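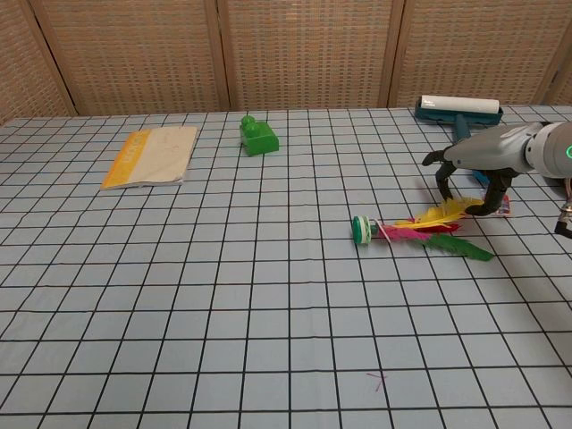

gridkeeper
I have run the same tabletop campaign for 12 years, and in that time I have owned exactly one set of house rules that fit on one page. It lasted a month. Currently the Humcombe campaign has a rules document of 361 entries, four of which contradict each other on the subject of falling off a horse. My table has a pale blue cloth with a grid on it, and I've got a thin paperback booklet lying on it that explains a whole game in less space than I use for boats. So I'm asking the board: has anybody thrown out their house rules mid-campaign and kept their players? I don't want to start over. I want to keep the characters, the map, the grudges and the stolen barge, and lose the paperwork.

mossy_dice
Did it two years ago. Told everyone we were going back to the printed rules as written. One player took it well. The other three discovered that their characters had been illegal since the second session.

We kept playing, but there was a mourning period.

Brellari
I'd push back on the whole idea. House rules pile up for a reason. Every one of those 361 entries is there because something came up and your table made a decision about it. Throw them out and you'll have the same arguments again, only now everybody is older and remembers who won last time.

Keep the document. Get an index.

gridkeeper
It has an index. The index is nine pages and somebody has been adding jokes to it.

tenfootpaul
Brellari, I've read your house rules. You posted them here once. There was a table for soup.

Brellari
The soup table gets used constantly and I will not be taking questions.

lanternoil
Going to side with the original poster. I played under a guy who had a binder like this, and what happened was that he was the only person who knew the game. If I wanted to climb a wall I had to ask him, he had to look it up, and by then the guards had gone home. Five minutes of play, ten minutes of binder. I quit in January and joined a group that settles everything with one die and a vote. The votes are terrible, but they're fast.

What I'd do: tell them all the house rules are suspended. Not deleted. Anyone who misses one can ask for it back by name, from memory, and explain what it does. If they can't, it's gone.

mossy_dice
That's pretty good. I wish I'd done that.

hexcrawler_wei
Wei here (the handle, not the game, though I like the game). lanternoil's plan has one hole in it. The players who remember rules by name are the ones who benefit from them. You'll get back every bonus and none of the penalties. Nobody at my table has ever spoken up for encumbrance.

lanternoil
Good. Encumbrance can stay dead.

hexcrawler_wei
Then your thief is carrying a piano.

lanternoil
He's been carrying it since spring and it's been great for morale.

Brellari
This is exactly what the document is for.

gridkeeper
For the record, pianos are entry 204. You may carry one if you don't mention it.

What worries me more is the Janorari business. It's a merchant city, they've spent a good chunk of the campaign there, and I wrote a trade system for it. Prices move with the season. One player adores it and keeps a ledger. The rest of them go get chips. If I cut it I lose the one person who shows up on time.

tenfootpaul
Let the ledger player run it. I'm serious. Hand over the trade rules and say it's yours, tell me at the start of each session what salt costs. You stop doing the math, they get to be the salt authority, and the chips people never have to know it exists.

mossy_dice
Seconded. Though be warned, give a player control of the salt price and watch what your party starts hauling.

gridkeeper
The stolen barge does hold a lot of salt.

hexcrawler_wei
There you go, a plot.

Brellari
I still think you'll regret it. I cut my document down to 1000 words once, to prove a point to my players. By the end of the evening I'd written half of it back in the margins, and I couldn't read the margins.

tenfootpaul
Did the soup make the cut?

Brellari
Soup was the first thing in.

lanternoil
gridkeeper, one practical thing. Don't announce it at the table. Send it around a week before, so they can complain in writing and get it out of their systems. My current group did this when we changed initiative, and by the time we sat down everyone was too tired of the subject to fight.

gridkeeper
OK. Plan so far: suspend everything, rules come back by name only, penalties get argued for by me, salt goes to the ledger player. Horses I'm just going to rule that you fall off and it hurts. Writing the message tonight.

mossy_dice
How long is the message?

gridkeeper
Four pages, but one of them is definitions.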